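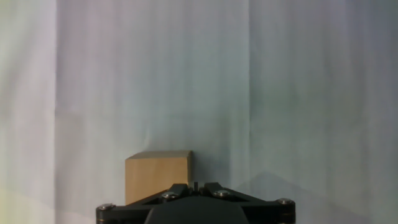
*Wrist camera view: light wooden block against the pale backdrop, gripper along the bottom.*

# Foltel: block pose from a wrist camera

Foltel holds 2198 wrist-camera stills for estimating the position of a single block from one view. It was recorded for the Rennie pose estimator and is released separately so that other methods can be compared on the same split.

## Contents

| Split | Stills |
|---|---|
| train + val | 1451 |
| test | 747 |

Stills are grouped by session. No session appears in both splits. Labels are in `poses.csv`, one row per still, in the gripper frame (metres, radians).

## Method

Rennie regresses block pose from a single still. The gripper stays in view and is not masked. We tried masking it in April and dropped the idea: error near the jaws went up, probably through loss of a fixed scale reference.

The backdrop is deliberately plain, but it has folds and creases, and the hardware can throw a soft shadow on it. Edge-based baselines tend to pick these up as block edges. See `baselines/edges.md`.

## Known problems

- The base of the block may be hidden by the gripper. Labels refer to the whole block, hidden part included.
- 6 stills in the test split have duplicate rows in `poses.csv`. Use the first.
- Yaw is ambiguous for near-cubic blocks; score it modulo 90 degrees.

## Contact

Labels: Beathag Paterson. Loader and baselines: Ross Dalgleish. Card last revised 2nd December.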